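4. What changed for the people on shift

I came into this part of the study thinking I'd be writing about lost hours. Hours were what the staff at Skiltberg asked me about on my first morning, before I'd even found a spot to hang my coat, and hours were what the roster files were supposed to show. Skiltberg runs the kitchen and meeting-room service for a big office building, and in May it began handing its table work (setting out, clearing, moving jugs and small items from one side of a table to the other) over to an automated system called Plokia. Nine people worked the day roster when I started and nine worked it when I finished. What they did all day was another matter!

4.1 Teaching as a new kind of table work

Plokia learns from people doing the job with a gripper held in the hand. You squeeze, the fingers close, you lift, you put the thing down, you do it again. The staff call this "running laps", and a lap can be as short as reaching for a pitcher and pulling it a little closer. Over the period I was there the roster group logged 2796 laps, of which 1721 were kept after checking. I'll come back to the ones that weren't kept, as they caused more grumbling than anything else in my notes.

The work sounds easy and I thought so too until I had a go. A jug of water is a thing most of us pick up without a thought, but with the gripper you have to decide how wide to open, which side to come in from and whether you're going for the handle or the body. Figure 3 gives a fair idea of what a person is dealing with at that point in a lap.
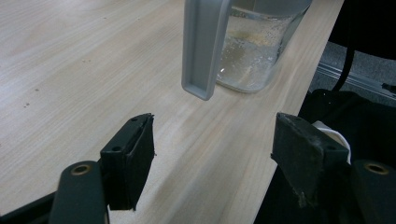 Figure 3. Gripper fingers open over the tabletop, with the glass pitcher and its grey handle beyond them.

Babar Chaudhry, who had set rooms at Skiltberg longer than anyone else on days, told me he'd stopped trusting his own hands for a while. "I pour water at home and I'm thinking, come in from the left, come in from the left." He laughed about it, but he also said his wrists were sore in a way they'd never been from carrying trays. Four others brought up wrists or thumbs without my asking. The old job was hard on feet and backs and had walking in it, and I don't think anyone at Skiltberg had planned for the swap. When I raised it with the shift lead she moved the laps into shorter blocks, with a room to set up in between, and people seemed happier with that (I was gone before I could see whether the soreness eased).

4.2 Who gets to say a lap was good

Now to the laps that got thrown out. Checking was done off site by a contractor, Fikre, and results came back as a list of accepted and rejected laps with a one-word reason beside each rejection. "Slow" was a common one. So was "contact", and this one really got under people's skin, as it could mean the fingers had bumped something, or brushed the table, or closed too early, and the list didn't say which. I sat with Babar one Sunday while he went through his own rejections and tried to match them to what he remembered. He gave up after a page.

Before Plokia, a badly set room was something a colleague would spot and fix, usually with a bit of teasing. You knew who had seen it and you knew what was wrong. With the list you knew neither. I'd put this down as the biggest change I recorded, bigger than the wrists, and it's a change in how people at work hear about their own mistakes. Several of the staff began doing practice laps in pairs so that somebody was watching, even though pairs weren't in the instructions and slowed things down a bit.

Small, close-up moves took the most patience. People talked a lot about the last bit of an approach, where there's hardly any space between gripper and object and your own hand is in a poor spot for seeing it. Two of them described holding their breath. One said she'd rather set a room for 700 than do another hour of "nearly touching".

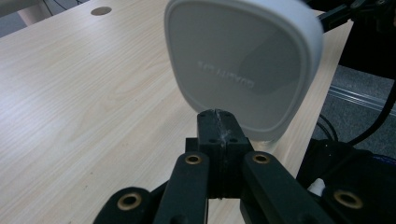 4.3 Comparison with the Solent site

I had a shorter visit to Solent, a smaller operation that took on the same system with one difference that I think mattered. Their staff did the checking themselves, in the break room, on a shared screen. It was noisy and they argued, and a couple of people plainly enjoyed having the final word a bit too much. Still, when I asked what "contact" meant I got the same answer from everyone I spoke to, and I never got that at Skiltberg. Rejections were no rarer at Solent as far as I could tell, but people there talked about them as something they'd decided on together.

I'd be careful with this comparison. Solent had a quieter building and a manager who had run laps herself, and I only saw the place on good days.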